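# The Two-Arm House

Kiri Tipoki had the simulator open before she had her coat off, and I want to tell you I loved that about her even on the morning she broke everything.

We worked on the third level of the Lulgate building, over the bakery, and our whole job was a house that didn't exist. It had a cabinet with tall white doors, a dark wood floor and pictures on the walls, and it had two robot arms in it that were learning to be useful. The software was called Protus. The customer was Renthorpe, who made real arms for real homes and wanted ours to teach theirs some manners. Anything our arms learned by Friday would be copied straight into hardware by the following week, and that hardware would be standing in the kitchen of a woman named Mrs. Pomare, who was eighty and had offered us her home and a lot of advice.

"Run 1,405," Kiri said, and hit the key with one finger, the way you'd ring a doorbell. "Cabinet first."

I pulled my chair over. I never got tired of this part! You'd see the world from the wrist of the arm, as if you had a tiny seat just behind the fingers, and the whole house would come sliding toward you. The doors looked as tall as a church. The handle looked like something you could climb.

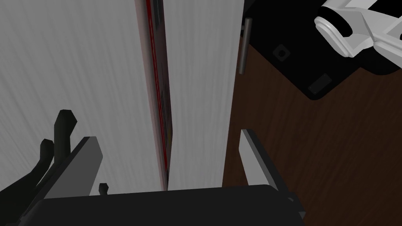
"It's slow today," I said.

"It's careful today. I turned the force limit down last night."

"Down to what?"

"Down to nice." She was eating a bun from downstairs and didn't look away from the screen. "If it touches something it shouldn't, it stops. If it touches a person, it stops so fast the person gets an apology. That's the idea."

I should explain the force limit, because it's what the trouble was about. An arm pushes on the world and the world pushes back, and somewhere in the software there's a number that says *that's enough*. Get the number right and the arm can close a door on your sleeve and do no worse than wrinkle it. We had spent all winter on that number. I had dreams about it. I could have told you what it was in three kinds of units, and I'd told my sister in all three, at her own birthday dinner.

The arm went in toward the door and the number on the side panel climbed a little, the way it should, and then it went to zero.

"Contact lost," I said.

"It hasn't moved."

It hadn't. The fingers were right where they'd been, the motors were working hard, and the readout claimed they were pushing on air. Then the door jumped. It didn't swing, it jumped, a good hand's width, as if someone had cut a few seconds out of a movie. The number stayed at zero the whole time.

Kiri put down the bun.

"Again," she said.

We ran it again. The arm came in, the number climbed, the number dropped, the door jumped. On the next run the arm went through the door. I mean all the way through, fingers and wrist, like a ghost coming home late, and the safety log wrote a cheerful line saying that no limits had been exceeded.

"Oh, that's *horrible*," Kiri said, and she was grinning, and so was I. I can't defend it. When you've spent months looking at a thing that works, there's nothing like the moment it shows you its teeth.

The grin didn't last. She turned to me and I could see her getting there a half second before I did.

"The safety stop reads that number," she said.

"Yes."

"So if the number's wrong, there's no safety stop."

"Right."

"And that's the build we sent Renthorpe last night."

I called them. I got a recording of a flute. I called again and got the flute again, and while it played I watched Kiri set up the next test, because she'd decided we were going to understand this thing before anyone asked us to. She wanted a simpler target than a door, no hinge and no handle, just something upright to bump. She picked the rod. 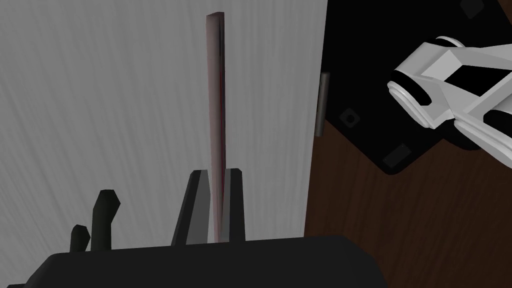 "Touch it from the side," she told the arm, which couldn't hear her. She talked to it all the time. "Gently. As if it were asleep."

The number climbed. She had the playback slowed to a crawl, and she leaned in so close that her nose was nearly on the glass.

"There," she said. "Did you see it? It goes up, it goes up, it gets to 100, and then it's zero. It isn't losing contact. It's *full*."

"Full?"

"Whoever wrote the logging only left room for two digits." She said it in the voice other people use for eclipses. "It can write down ninety-nine. It can't write down a hundred. So it drops the one and keeps the zeros, and the arm thinks it's pushing on nothing, so it pushes harder. And it goes around again. And again! It's an odometer! We built a robot with an old car's odometer in its elbow!"

I said that I had written the logging.

The flute went on for a bit.

"Well," Kiri said, "it's very tidy code otherwise."

I want to be fair to myself, so here's my side. When I wrote it, the limit was in different units, and in those units you never got past forty. It was fine. Then the units changed, in a meeting I was in, at which I nodded. Everything I'd tested stayed far below the top, and it took Kiri turning the limit down to shake it loose. With a lower limit the arm was supposed to stop earlier, so it checked the logged number for every tiny push, where the old version had only checked it now and then. She'd made it look more often at a gauge that lied. Her being careful was what let us see it.

The flute stopped. A man said, "Renthorpe, good morning," and I told him not to power up the arm at Mrs. Pomare's.

He said, "Which one?"

"Is there more than one?"

"We took two. She wanted one for the laundry."

I asked him whether either of them was switched on. He said he'd have to check and put me back on the flute. Kiri had already picked up her own phone and was calling the house. She had the number written on her hand, I never found out why, and she stood by the window with her coat still half on and one sleeve hanging.

"Mrs. Pomare? It's Kiri. From the robots. Are you near them? Could you be less near them?" She listened. "No, further. Could you go and stand in the yard?" She listened some more, and her shoulders came down an inch. "You unplugged them. When did you unplug them?"

I gave up on the flute and came over, and she tilted the phone so I could hear.

"Last night," Mrs. Pomare was saying. "The young man set them up and said they'd sleep until morning, and I thought, well, my toaster doesn't sleep plugged in. Why should they?"

"You're wonderful," Kiri said.

"I know it, dear. Is something the matter with them?"

"They can't count to a hundred."

"Oh, that'll come," said Mrs. Pomare.

I fixed the logging before lunch. It was one line. I've written love letters with less feeling than I put into that line, and then I wrote the test that should have been there all winter, the one that leans on a thing until it's well past a hundred and checks that the number tells the truth the whole way up. Kiri wrote a second one that didn't trust the number at all. It watched the motors, and if they were straining while the gauge said zero, it shut everything off and rang a bell. She recorded the bell herself by hitting a mug from the bakery with a spoon.

Then we ran the house again, every bit of it. The cabinet door stayed solid. The rod stayed solid. By late afternoon the light was going and there was only the wall test left, where the arm goes right up to a hanging picture and has to behave itself.

I held my breath, I don't mind saying. The number climbed to a hundred. It went to a hundred and one.

"Look at it," Kiri whispered. "Look at it *go*."

It reached the limit and stopped. The mug didn't ring. She hit the key for another run straight away, and another after that, and we sat there with the bakery closing up below us and watched an arm that didn't exist be polite to a wall that didn't exist until roughly seven o'clock, when Mrs. Pomare called back to ask if she could come in from the yard. 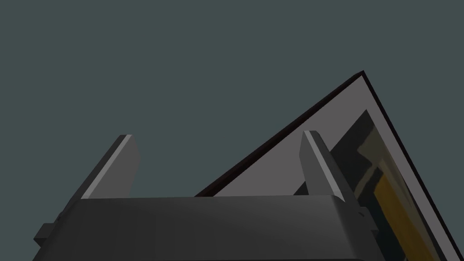 *The wall test, with the gripper open beside the hanging picture.*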